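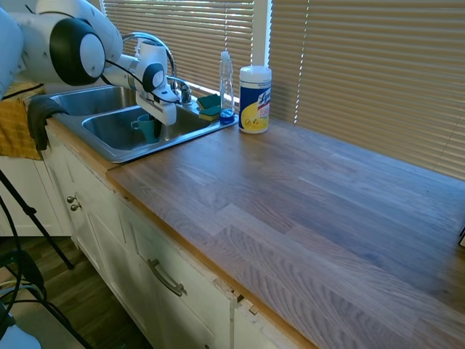

Oiling butcher block around the sink, how often?

mapleridge_dan
Put in a Skarkberg oak top in January and I've oiled it every Friday since. The area by the faucet still goes rough. Should I switch to a hard finish?

countertop_kel
Every week is too much. Once a month is fine after the first 3 coats. If it's rough, sand with 220 and wipe on Luris oil. Leave it 15 minutes, then buff it off.

oldgrain
Disagree with kel. Oil never holds up next to a sink. I went to Prorisance hardwax 7 years ago and have recoated 2 times.
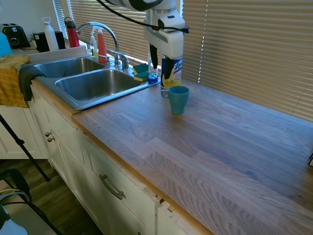
countertop_kel
Hardwax is okay until you have to fix one spot. With oil you can do a patch and it blends. Most wear at a sink comes from stuff left sitting anyway. I keep sponges on the back ledge with the soap, and a mug is about all that gets parked on the wood. A wet can will leave a rust ring under any finish.

oldgrain
Spot repair on hardwax isn't hard. Scuff it, thin coat, done. The Espinoza store sells small tins for that.

mapleridge_dan
Can I go over the oil with hardwax or do I have to strip it?

oldgrain
Depends on the oil. Mineral oil, you need to get it out first. Sand to bare wood.

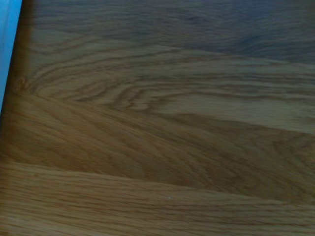
Check the seams between the staves too. Water gets in there before it gets in anywhere else, and if one has opened up no finish will close it. Glue first, then finish.

countertop_kel
Agree on the seams. Still wouldn't strip a whole top over one rough patch.

mapleridge_dan
It was mineral oil. I'll sand the faucet end this weekend and try the Luris before I strip anything.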